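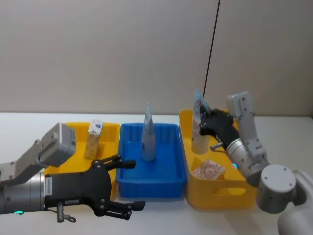 Shabnam Khokhar wrote back that the cask version poured flat by the second evening and wanted to know if the fault was in the beer or in the venting. The venting, I think. Longer answer follows, split over several posts.

The beer is the Troklow bitter, 3.6%, pale malt with a little crystal, whole hops. It leaves the brewery with a low residual gravity. There is not much sugar left for the yeast to work on in the cask.

Low residual gravity means slow conditioning. If the soft spile goes in as soon as the cask is on the stillage, you let out gas that the yeast can't easily replace.

What the pub did: racked it, vented it at once, left the soft spile in for 15 hours, tapped it. By then the gas was well down. It tasted fine on the first night and dull on the next.

What I would do: leave it on the stillage at 12 degrees with the shive untouched. Vent when the beer has settled. Check the spile every 3 hours, wipe it, watch how fast the froth comes back.

When it takes several seconds to bubble up again, change to a hard spile. Don't wait for it to stop altogether. A bitter like this one goes from lively to flat in a single afternoon. 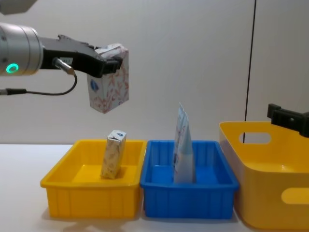 4 Aug 2013, second batch of notes.

Hard spile out during service, hard spile back in at closing. This was being missed. Shabnam checked the cellar sheet and there was no entry for it on either night.

A cask left open to the air overnight loses condition and takes in oxygen. Both show up in the glass, but people tend to complain about the first and put up with the second.

Jamila Fakir asked if priming sugar would fix it. It would help. Genda primes its mild and gets away with rougher cellars as a result. I'd still sort the spiles out before changing the recipe.

If you do prime, weigh it. Dissolve it in boiled water, cool it, add it at racking. Adding dry sugar to a full firkin will bring half of it out through the shive hole.

Finings next. The dose in the Troklow casks was 900 ml, measured from the jug. That is more than I would put in a firkin of anything. Overfining gives you fluffy bottoms, which lift when the cask is tilted.

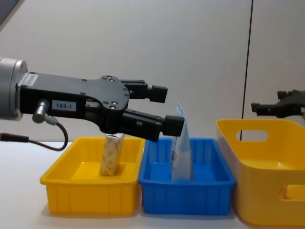
So the last gallon comes through hazy and gets blamed on the yeast. Cut the dose, try it in sample bottles first, and write down which one clears with the tightest sediment.

Tilting: do it when the cask is between two thirds and half full, slowly, and not during a session. Chocks at the back, front end left alone.

Temperature: the Mughal cellar reads 12 at the door and 15 by the far wall, where the cooler for the keg lines throws out its heat. The bitter was by the far wall. Move it.

Vellance had the same trouble with its golden ale in January, so warm weather is not the whole story. Same cure there: later venting, hard spile overnight.

Shelf life once tapped: up to 3 days for this beer if all of the above is done. I would not stretch it. A smaller cask is the answer if sales are slow.

Shabnam is putting on a fresh firkin and will send the cellar sheet. Gravity readings from the racking tank still to come. If anyone has figures for the same yeast at a lower temperature, post them under this.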